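Audiolibros de noviembre

Terminé el audiolibro de Veloso sobre la historia del sufragio en los pueblos mineros. Son 318 páginas en papel y lo escuché en 2 semanas, casi siempre fregando.
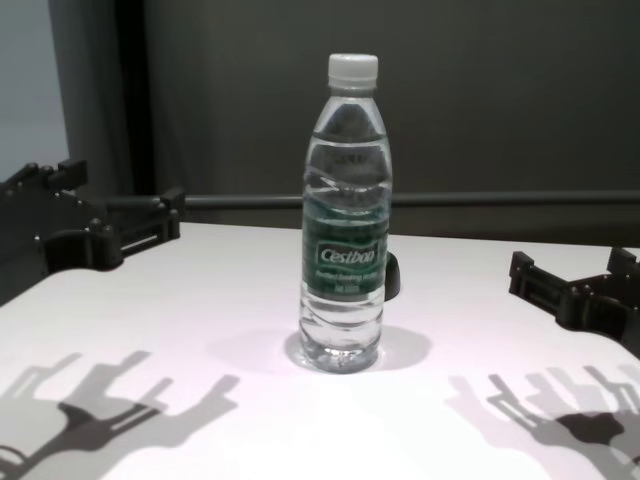
Chantal Ouellet me escribió que el capítulo de las huelgas se le hizo largo y que ella empezaría por el epílogo. No estoy de acuerdo: ahí están las cartas de las lavanderas, lo mejor del libro.

La narradora lee despacio. La puse a más velocidad y bien.

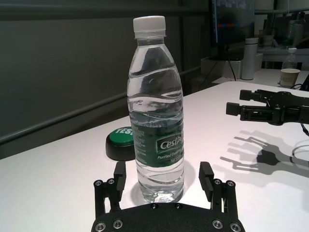

Las notas no vienen en el audio, hay que bajarlas de la web de Urkix. Son 54 y varias remiten a folletos que no he encontrado.
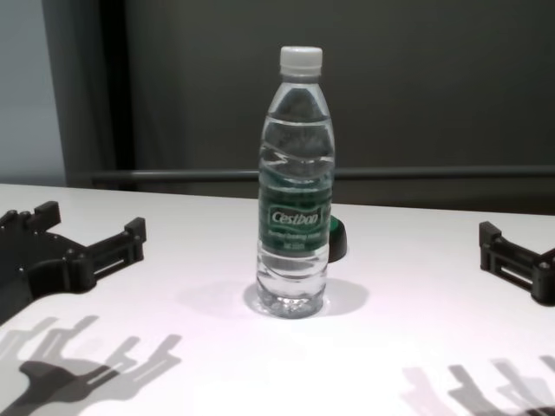
Lo próximo será el ensayo de Skundlow sobre el trabajo doméstico. Lo tengo reservado en la biblioteca.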